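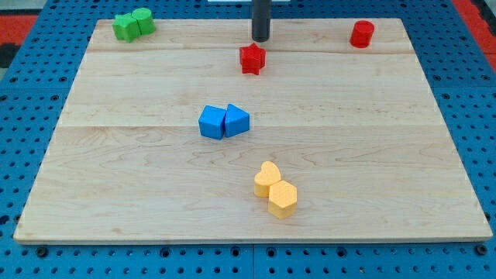 Turkar TB-4 Tabletop Sorting Arm – Product Notice and Replacement Fingertip Kit

The TB-4 is a small tabletop arm for sorting, pushing and pairing light objects. It is sold to schools, training centers and small labs. This page covers the replacement fingertip kit, the fault that led to it, and what owners should do before running the arm again.

What went wrong

The TB-4 works with a single rod fingertip that travels just above the work board and comes down beside a block to push it. The height of the tip is set once, during board calibration, and the controller keeps that value until the next calibration.

In August we received reports from a training center in Plastville of an arm pressing its tip into the board during a push. The arm did not stop. It dragged the tip across the wood until the operator hit the stop button. One board was gouged and one fingertip was bent. No one was hurt.

We took the arm back to our shop in Vusthorpe and found two faults that add up.

The first is in the fingertip collar. The set screw can back out under repeated side loads, and the rod then slides down in the collar by up to 2 mm. The controller has no way to know this. It goes on working from the old height, so a tip that should clear the board now touches it.

The second is in the controller software. The contact limit, which should stop the arm when the tip meets resistance from below, was switched off during push moves. It was left that way after an earlier change meant to cut down on false stops when blocks were pushed together. During a push, the arm would treat a pressed tip as normal load.

Which units are affected

All TB-4 arms shipped with the smooth collar. Look at the collar where the rod goes in. If it has a flat ground into one side and two screws, you have the newer part and only need the software update. If it is round all the way with a single screw, you need both. The TB-2 uses a different mount and is not affected.

What to do now

Stop using push moves until the arm has been updated. Jogging by hand at low speed is fine as long as someone is at the stop button.

Switch off the arm at the wall before touching the collar. The joints will settle when power is removed, so hold the forearm with one hand.

Check the rod for bends by rolling it on a flat surface. Throw out any rod that wobbles. Do not try to straighten it.

Run your hand over the board. Light scuffs can stay. A groove deep enough to catch a fingernail will also catch the edge of a block and tip it, and the board should be turned over or replaced.

Keep hands off the board while the arm is powered. Several owners told us they reach in to reset blocks between runs with the arm paused. Pause holds the arm in position but does not cut power to the motors. Use the stop button first.

What is in the kit

Collar with flat and two set screws
Rod fingertip, matte black, rounded end
Hex key
Thread locker, single-use tube
Height gauge
Printed instructions

The kit is free to registered owners of affected units. Others can buy it from Sial, our parts distributor. Shape blocks and boards are sold separately.

Fitting and calibration

Slide the new collar on with the flat facing the forearm label. Put a drop of thread locker on each screw and tighten the lower one first. Leave it overnight before putting any load on the tip.

Install the software update, then run board calibration with the height gauge under the tip. The controller will now ask for a new calibration every 1,000 pushes and will refuse to start a push program until it has one. This cannot be turned off. We know some owners run long unattended programs – these will now pause at the count and wait.

The contact limit is on for all moves after the update. You may see more false stops when two blocks jam against each other. Slowing the push usually clears it. If it does not, send us the log file and do not raise the limit.

Testing

We ran 200 pushes with the new collar and the set screws left loose on purpose. The arm stopped each time the tip touched the board. We then ran 1,000 pushes with the screws tightened as described. The rod did not move in the collar.

We have not tested the collar with rods from other makers, and the warranty does not cover them.

Returns

Arms that have pressed into a board hard enough to bend the rod should come back to Vusthorpe for a wrist check, even if they seem to run normally. Ask for a return label through the owner page and pack the arm in the folded position.

Related items

TB-4 Power Supply
TB-4 Stop Button with Long Cable
Hardwood Work Board
Shape Block Set
TB-2 Fingertip, Pack of Two
Board Clamps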